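Great-grandfather's service number doesn't match medal card

Posted in: Military records, 16/01/2021

taklow_family

Hi all, hoping somebody can help, been going round in circles with this. My great-grandfather was a printer's apprentice, joined up in July 1915, and I have his discharge paper from my aunt. Number on that is 483. But the only medal card I can find with his name and the right regiment has a six digit number. Same middle initial. No address on the card, no next of kin.

Is it the same man or am I chasing a stranger? Tried the pension index, nothing under either number. His service file seems to be gone, I guess in the 1940 fire like most of them. I don't want to put him in the tree with the wrong medals and have ten other people copy it.

Also the discharge paper is folded in four and the crease goes right thru one of the dates. Can't tell if it's a 1 or a 7.

visau

Could be same man. They changed the numbers.

dogbe116

Longer answer. Territorial battalions were renumbered early in 1917, so a man who had a short number like 483 got a new six digit one. If your guy was a Territorial and still serving at that point, two numbers is just what you'd expect. Which one got written on a paper depended on when it was written and who was writing.

But check the discharge date first. If he was out before 1917 he'd never have had the long number, and then the card is somebody else. So that crease matters a lot. Try a scan at high resolution, then turn the contrast up. Don't iron it!! (I did that once. Never again.)

Then look at the medal roll, not only the card. The roll often lists both numbers side by side for renumbered men. Took me 2 evenings to find mine but it was there. Page 363, very faint pencil.

Absent voters list for 1918 is worth a go too, gives home adress and number together. If the street matches the census you're done.

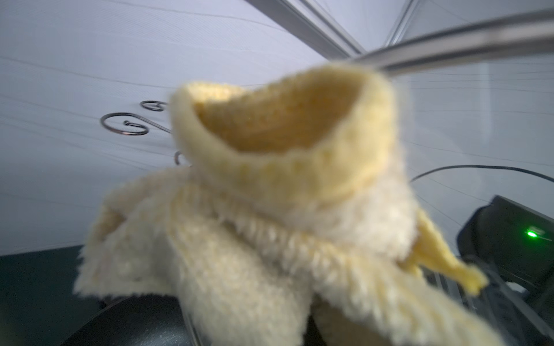 Soft and yellow, up close

stuvus

Agree with most of that. I'd add the local newspaper, they printed wounded lists, sometimes with street names. Smaller papers aren't all online so email the library and ask, mine was really quick.

And whatever you decide, put both numbers in the notes with where each came from. Saves the next person the same headache.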